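Notebook, March, 7:40 a.m.

Back on the iron in pregnancy diaries, and I have coffee this time, so let's see how far I get. Overnight the last batch of food logs from the Brustarcombe clinic came through, which makes 187 women in total. I was hoping for 200 but I'll take it! Every one of them filled in the first-trimester diary, and most did the second as well (a few just wrote "same as before" across a whole week, bless them).

Main job today was matching diaries to ferritin results. Bumby – our matching script, for anyone reading this who joined after Christmas – choked on the ID numbers again. It drops the leading zero if the file has been opened in a spreadsheet first. So please, please don't open the raw file in a spreadsheet. I fixed it by hand, 32 rows, and saved the clean copy in the shared folder with "zero fixed" in the name.

First look, and I do mean first look: the women who drink tea with their meals have lower ferritin at week 28 than the ones who leave a gap. We expected that. What I didn't expect is how much of the iron in these diaries comes from breakfast. I'd been picturing red meat and lentils, and instead it's fortified cereal and bread, day after day after day. One woman logged toast for supper too, right through week nine, when she couldn't face anything else.
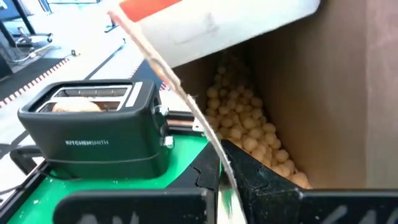
Filtport wrote back on the bread question mid-morning, saying that we can't lump all sliced bread together, that the added iron varies a lot from loaf to loaf, and that unless the diary gives a brand we should run it twice, once with a low value and once with a high one. Fair point, and annoying, as it means recoding 1387 bread entries. I've started. Maybe half of them name a brand, so it could be worse.

Other bits while I remember:

Supplements are still in their own column and should stay there. I tried folding them in with the food just to see, and they swamp everything.

The week 28 bloods came in 2 batches, and the second was spun later in the day than the first. I've flagged it in the file. Need to ask the lab if it matters for ferritin – I don't think so, but I want it in writing.

Sleep questionnaire not touched. Next week, if the bread doesn't finish me off.

Left at 6:15 and the Saab wouldn't start, so I came back in and did another page of recoding while I waited for a jump. Low-value run is set up and going overnight. High-value run still to do, check the zeros first.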